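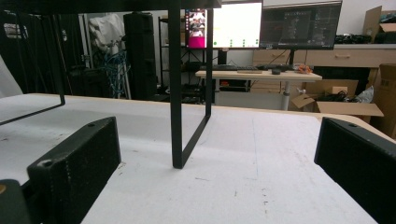 Painting over melamine shelves, need a sanity check
Home & Workshop > Paint and Finishes

pipwhistle
OK so I inherited a whole wall of white melamine shelving with the house and I want it green. Not a polite green either, a proper dark bottle green. My sister says it will peel the second I put a book on it. The guy at the paint counter at Kulell sold me a can of Skudament bonding primer and told me to skip sanding completely. That sounds too good to me, and the can says "light abrasion recommended", so which is it? I'd like to start Saturday while the kids are at their dad's.

oldgrout
Sand it. I don't care what the can says and I care even less what the counter says. 220 grit, just enough to kill the shine, wipe it down, then prime.

marnie_k
I did my whole laundry room without sanding and it's been over 20 months. Not one chip! I did clean it like a crazy person first though, degreaser and then two rinses with plain water. I think most people who get peeling had furniture polish on there and didn't know it.

oldgrout
Laundry room shelves hold a box of detergent. Books are heavy and they get dragged. Different job.

marnie_k
Mine hold a sewing machine that I haul in and out every week, but sure.

Jurgita Kļaviņa
I refinish cabinets for a living (small shop, mostly kitchens) and I'm going to annoy you both. Sanding helps, cleaning helps more, and waiting helps the most. Almost every failed melamine job that comes through my door was loaded up too early. The paint feels dry in an afternoon and it's still soft underneath for weeks. Put a row of hardcovers on that and they'll glue themselves down, and when you pull one out the paint comes along with it.

Also check the edges. The cheap iron-on edge strip lifts when wet primer gets behind it. Press along it with your thumb and re-glue anything that moves before you open the can.

pipwhistle
Weeks?? I have 3 closets' worth of stuff sitting in my hallway right now. What's the least I can get away with?

Jurgita Kļaviņa
Depends on the topcoat. What did you buy?

pipwhistle
Ranomer satin, the water-based one. He mixed it for me so there's no taking it back.

Jurgita Kļaviņa
That's fine, I've used it. Give it 2 weeks before anything heavy. Light stuff like baskets and folded towels can go up sooner if you lay down some wax paper. Thin coats, please. Dark colors tempt people to glob it on to get coverage and then it never hardens right.

tooltimetad
Or skip the whole mess and buy adhesive vinyl. I covered a desk with it and it took me one evening.

marnie_k
Vinyl on a full wall of shelves, with all those inside corners? No thank you. I tried it on a bookcase and had bubbles you could see from the street.

tooltimetad
You have to use the squeegee.

marnie_k
I used the squeegee, Tad.

oldgrout
One thing I'll agree with Jurgita on is thin coats. Get a foam roller, the short one, and ask for a gray tint in the primer if it isn't mixed yet. Dark green over bright white takes forever otherwise. The Van der Linden rollers are worth the extra money, the bargain ones shed little crumbs into the paint.

pipwhistle
It's white primer and it's already open, of course it is. OK, plan: degrease Friday night, scuff it with the 220 (you win, oldgrout), primer Saturday morning and again after dinner if it's dry. The hallway stays a disaster till further notice. Does the back panel need doing too or can I cheat and leave it white?

marnie_k
Do the back! You'll see it every single day.

oldgrout
Leave it. It'll be behind books.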